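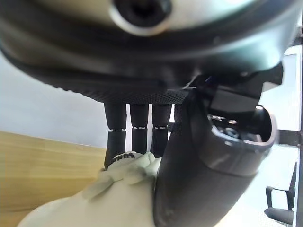

Black hand, four fingers, silver at the joints
1 min read · 3 comments

Gurnetti login lockout after update?

Zekarside
Updated last nite, now it locks me out after 3 bad passwords. Limit says 30. Where's the setting??

Šindelář
Same. Admin > Access > Retry limit. Update resets it. Put it back, save, restart teh service.

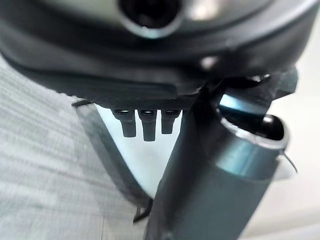
Other replies

Lorudance
Just turn it off. Works for me

Comments (3)
Don't turn it off. Had 573 bad logins overnight.
Restart fixed it, thx
Some 70 here

Shares: 30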